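Doston phone case survey, readme

Version 2 of the list. Started in December, meant to be done by the end of December, wasn't.

What this is: a spreadsheet of phone cases and how they wear. Kept for my own use first, then people at the repair evening kept asking which case to buy so it's up here now. One file, cases.csv, plus a notes file that is mostly me grumbling.

What's in it

27 rows, one per case. Columns are:

case_id - just a number, no meaning
maker - see below
material - what the packaging says, not tested
phone - model it was sold for
bought - month only
months_used - whole months, rounded down
corners - 0 to 4, how many corners have split or gone baggy
yellowing - none, slight, bad
buttons - ok, stiff, missed
lip - raised edge round the screen, in mm, measured with cheap calipers
price - what was paid, incl postage
notes - free text, spelling not checked

Blanks mean I don't know. A zero means zero. Please don't fill the blanks in, someone did that to a copy of version 1 and it took me an evening to undo.

Makers

Three names turn up more than once: Brukar, Nishad and Prorska. Brukar has 11 rows, mostly because a market stall near me sells nothing else. So don't read too much into Brukar doing well or badly. Everything else is in as "unbranded", which covers a lot of different things and shouldn't be averaged together. I've averaged them together in the notes file. Ignore that.

How the scores were done

By eye, at a window, daylight. Yellowing is the worst column. I compared against a sheet of white paper and wrote down what I thought. Did the clear ones twice a week apart and changed my mind on a few, the second score is the one kept. Coloured cases are marked "none" even where they probably have gone off a bit, you just can't tell.

Corners are easier. Press with a thumb, if it lifts away from the phone it counts.

Buttons: pressed volume up, volume down and power ten times each. Any miss is "missed". Stiff is whatever felt stiff to me, I have bad thumbs.

Lip height is one reading, top left corner, no repeats. Should of done all four. Next version.

What it's no good for

Drop protection. Nothing was dropped on purpose. Some owners dropped theirs, and that's in notes if they told me, but how high and onto what is anyone's guess.

Comparing prices. Prices are from different months and a few were bought second hand.

Wireless charging. Keep getting asked. No column for it, not planned.

Known problems

- row 13 has the phone model wrong, owner wasn't sure and neither am I
- two rows might be the same case handed on to a sister, left both in
- months_used is from memory for anything over a year
- commas in notes, so open it with quotes switched on or the last column goes everywhere

Handling and cleaning

Grit is what ruins the clear ones. It gets between case and phone and scuffs both. Take the case off now and then, warm water, drop of washing up liquid, dry it properly before it goes back on. Put something flat and pale underneath when you're fiddling about with it, and you'll spot any bits that fall out. No nail varnish remover, no bleach. Stiff cases: start at a corner by the camera and work round, don't yank the long side.

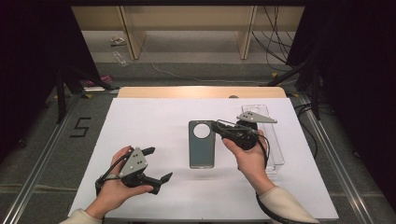 Adding a row

Send the columns in the same order, one line per case. Used at least 2 months please, brand new ones tell us nothing. Say if you've only got one owner's word for it. I check for daft values and paste it in, normally within a week, slower if the evenings are busy.

Licence

Do what you like with it. A mention of Doston would be nice. No promises that any of it is right.

Still to do

Lip height at all four corners. Split "unbranded" up somehow. Fix row 13. A column for magnets, maybe.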